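Trabajo de fin de curso: La sobremesa en tres casas del barrio
Asignatura: Métodos de investigación cualitativa
Autora: Marleny Inga
Entrega: 2021-10-04

1. Por qué elegí este tema

Cuando en clase nos pidieron buscar una costumbre cotidiana y mirarla como si viniéramos de otro país, yo ya sabía que iba a escribir sobre la sobremesa. En mi casa siempre se ha alargado tanto que mi madre a veces enlazaba la comida con la merienda sin que nadie se hubiera levantado, y de niña me parecía un aburrimiento terrible (ahora la echo muchísimo de menos). Me interesaba saber de qué se habla en ese rato, quién empieza y, sobre todo, cómo se sabe que ha terminado, porque casi nunca se dice en voz alta.

La idea inicial era comparar familias de pueblo y familias de ciudad, pero con un curso por delante y una sola persona tomando notas habría sido demasiado. Me quedé con el barrio donde vivo de alquiler, el de la antigua fábrica Steinbach, que tiene la ventaja de que llego andando a todas partes.

2. Cómo lo hice

Visité tres casas durante el mes de marzo y pasé en ellas siete sobremesas en total. En cada una me senté a la mesa como una invitada más, con el cuaderno cerrado, y escribí las notas al volver a mi cuarto. Al principio quise grabar el audio, pero en la primera casa todos se pusieron a hablar como en la radio y lo dejé. Al final hice dos entrevistas más largas, una con Temitope Adeleke y otra con Mattes Brinkmann, que llevan años viviendo aquí y tenían mucho que contar sobre cómo cambia una costumbre cuando se muda de país con uno. 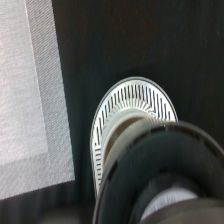
Las transcripciones de las entrevistas y las notas de campo suman 2.352 líneas, que fui marcando a mano con lápices de colores, uno para cada tema: comida, familia, trabajo, política, recuerdos y silencios. El color de los silencios lo añadí tarde y tuve que volver a leerlo todo desde el principio, cosa que me llevó un fin de semana entero y que, vista ahora, fue lo mejor que hice en todo el trabajo.

3. Lo que encontré

De lo primero que se habla casi siempre es de lo que se acaba de comer. Si estaba bueno, si llevaba más ajo que la otra vez, cómo lo hacía la abuela. Temitope me explicó que en su familia ese comentario es casi obligatorio y que callarse sería una falta de respeto hacia quien ha cocinado. Mattes, en cambio, recordaba que en casa de sus padres se recogía enseguida, y que tardó mucho en entender que aquí levantarse con los platos podía parecer una manera de echar a la gente.

Después la conversación se abre y ya va por donde quiere. Los recuerdos aparecen más tarde, y me llamó la atención que las historias familiares se cuenten una y otra vez con las mismas palabras - los demás corrigen al que se salta una frase.

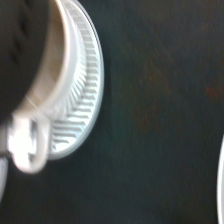 En cuanto al final, encontré fórmulas muy parecidas en las tres casas: un «bueno» largo, una mirada a la ventana, alguien que se acuerda de que mañana madruga. Casi nunca basta con la primera. En una de las visitas anoté cuatro «buenos» seguidos antes de que se moviera una silla.

4. Dudas y límites

Mi presencia cambió cosas, eso seguro. Sorcha Fitzgerald, mi compañera de seminario, leyó el borrador y me hizo ver que a los invitados se les pregunta mucho, y que una parte de lo que yo llamaba «recuerdos» eran respuestas a mi curiosidad. Revisé esos fragmentos y los separé del resto. Tampoco puedo decir nada de las cenas, porque todas mis visitas fueron a mediodía.

Si continuara, me gustaría volver a las mismas casas en verano y pedir a cada familia que me contara su propia sobremesa sin estar yo delante. Etornam Tetteh, que dirige nuestro seminario, me recomendó probar con diarios breves escritos por los participantes, y ya he preguntado en dos de las casas si se animarían. En una me han dicho que sí; en la otra lo están hablando.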